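Skemow双臂工作台

Skemow双臂工作台是一套在共享工坊中自行搭建的桌面双臂机器人平台，由Jaunzems工坊的成员设计和组装，用于练习遥操作和抓取小件物品。名称中的“Skemow”原为控制程序的代号，后来用来指整套设备。
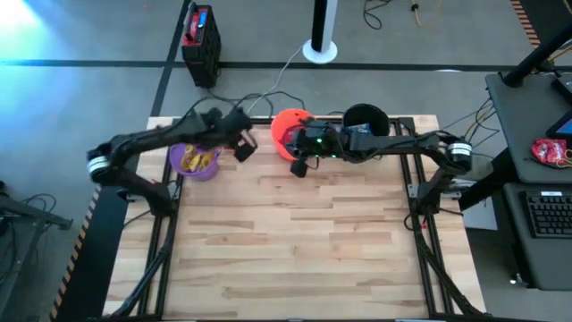
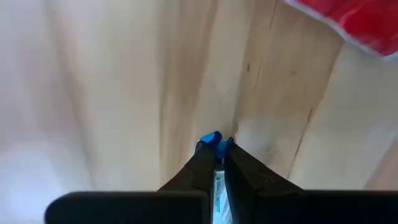

两图均为木质台面与黑色夹爪，第一图为双臂全貌，第二图为腕部相机视角

本页面最后修订于2026年9月30日。

概述

工作台由台架、两条机械臂、相机和控制计算机组成。两臂分装于台面左右两侧，工作范围在台面中部重叠，可以由一臂扶住容器，另一臂取放物品。设备不带移动底盘，搬动后须重新校准。

该项目最初只有一条机械臂，固定在一张旧书桌上。书桌在手臂快速回转时晃动明显，腕部画面模糊，成员遂改用铝型材重做台架，并在同一时期加装了第二条手臂。

结构

台架为黑色铝型材方框，框内嵌浅色木条拼成的方形台面。台面木条未上漆，只作打磨。早期曾试过白色贴面板，因反光较强，腕部相机常出现过曝，后弃用。型材接头使用角码和T形螺母，拆装只需一把内六角扳手。

机械臂底座固定在框架两侧的型材上，不占用台面。左右底座的高度差须控制在3毫米以内，否则双臂共用坐标系时误差会在台面远端放大。台架底部和周围地面的部分位置贴有橙黑相间的警示胶带。

两臂末端均为黑色平行夹爪。夹爪指尖向前收窄，便于夹持笔一类的细长物品。指尖为易损件，工坊存有备件，更换后应重新设定闭合零点。

线缆

走线是搭建中返工最多的部分。第一版线缆全部沿手臂外侧捆扎，肘部弯曲到极限时会拉紧插头。现行做法是在肩部留出一段活动余量，余下部分引向台外。信号线与电源线分开布置，但在台架后方仍有交叉。

控制

控制程序Skemow运行于台旁的计算机上，负责读取相机画面、下发关节指令和记录数据。底层通信采用成员编写的Zetach模块。Zetach最初为一台雕刻机而写，移植时保留了原有的指令格式，因此部分参数名称与机械臂无关，新成员常感不便。

程序设有速度上限，默认为额定值的40%。调试新动作时通常降至15%，确认路径无碰撞后再恢复。急停会切断电机供电，手臂随即失力下垂，按下前如有可能，应先将手臂移到台面上方较低处。

校准

校准分为两步。先将两臂移至机械限位，记录各关节零位；再让两臂夹爪依次触碰台面上的标记点，由程序求出两臂底座的相对位置。标记点共43个，分布较密的区域在台面中央。校准结果保存为文本文件，可手工修改，但修改后的文件不再通过程序自检。

腕部相机另行校准。相机装得离夹爪很近，画面下方始终有夹爪入镜，校准图案须放在指尖以外的区域。

练习项目

常用物品包括塑料碗、杯子、笔和袋装零食，均为日常用品，没有专门制作的试件。基本项目有移动空碗、从杯中取物、夹起笔并放到指定位置等。夹笔对闭合力度较敏感，力度过小时笔身会在指间转动。碗的难点在于边缘较薄，夹爪需从上方接近，一指在内，一指在外。

衍生版本

Tridden为同一工坊制作的缩小版，只有一条手臂，台架可折叠，供外出演示使用。其控制程序与Skemow相同，校准文件不能通用。6月起，Tridden的图纸与本工作台的图纸合并存放。

已知问题

长时间运行后，左臂肩部电机温度高于右臂，原因未查明。
木质台面随湿度略有变形，雨季须增加校准次数。
Zetach在计算机休眠后不会自动重连，需手动重启。

参见

Zetach
Tridden
遥操作
平行夹爪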